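I'll say it: I'd take a handheld gripper over remote control any day, and I've done 900 demos with each. With the remote rig I always feel like I'm picking up a bottle through a letter slot, half a beat behind my own fingers!
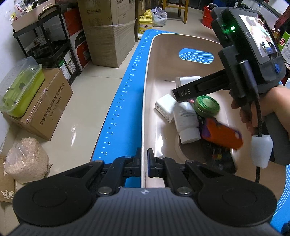

Montserrat Lorente, who runs our sessions at Requena, thinks I'm spoiled. Her point (a fair one) is that my wrist does sneaky things no arm can copy, and then the robot gets stuck with my bad habits. Okay, sure. But I'd still rather throw out a few weird grabs than spend a whole afternoon teaching stiff, nervous ones. Robots learn nervous too, you know.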